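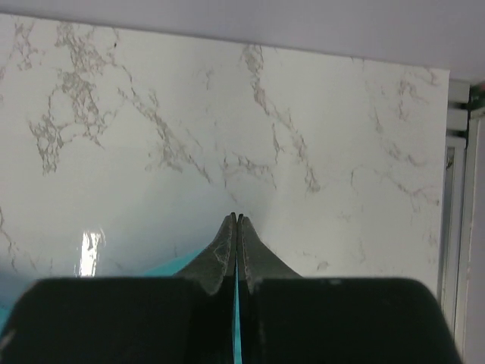

Panneau brillant à motif marbré, avec un objet turquoise derrière la pince.

À l'attention des membres de la liste « Entretien du linge »

Mesdames, Messieurs,

Le service Lingerie de Zunus accuse réception du message reproduit ci-après et remercie le site de Hestby de sa contribution.

Le site de Hestby a écrit :
> Mesdames, Messieurs,
> Dans la perspective de la révision de novembre, nous souhaitons savoir si le pliage des hauts doit continuer à se faire sur gabarit. Nos équipes traitent 200 pièces par jour et constatent que les manches restent souvent prises sous le corps du vêtement, ce qui marque le tissu une fois la pile constituée.
> Nous demandons également si les corbeilles peuvent demeurer sur le plan de pliage ou si elles doivent être posées au sol.
> Avec nos salutations distinguées.

Sur le premier point, le gabarit demeure autorisé pour les serviettes et les taies. Il n'est plus requis pour les chemises, tee-shirts et tuniques, dont les tailles varient trop d'un lot à l'autre. Ces pièces seront désormais étalées entièrement, corps à plat et manches dégagées, avant tout premier pli. La hauteur des piles reste limitée à celle du casier. 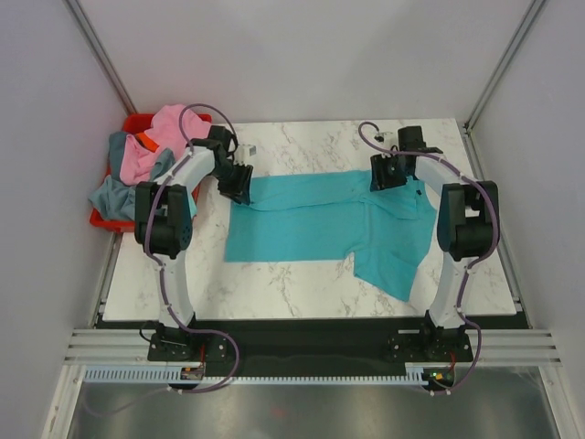 L'étalement constitue l'étape la plus souvent écourtée, et les observations transmises par le site de Pevari vont dans le même sens que les vôtres. Il convient de commencer par le bas du vêtement, puis de remonter vers les épaules en lissant le tissu du plat de la main. Sur le haut turquoise, le bord inférieur est presque droit, alors qu'un long pli courbe traverse encore le corps et qu'une partie du tissu reste ramassée en plusieurs épaisseurs. Une pièce dans cet état n'est pas considérée comme prête à plier : les épaisseurs doivent être séparées et le pli effacé avant de rabattre les côtés.

Sur le second point, la corbeille peut rester sur le plan de travail, à l'arrière, à condition de laisser libre la surface nécessaire à l'étalement. Le linge ne doit pas déborder. Lorsqu'une pièce pend par-dessus le rebord, elle est reprise en priorité.

Les fiches de poste révisées seront adressées aux sites en 125 exemplaires, dont 100 destinés à Hestby. Les étiquettes de casier commandées auprès de Dağdelen suivront par envoi séparé. Les anciennes fiches sont à retirer de l'affichage dès réception des nouvelles.

Les sites souhaitant formuler des observations sont priés de répondre sur la présente liste, en conservant l'objet du message, avant la fin du mois.

Nous vous prions d'agréer, Mesdames, Messieurs, l'expression de nos salutations distinguées.

Le service Lingerie
Zunus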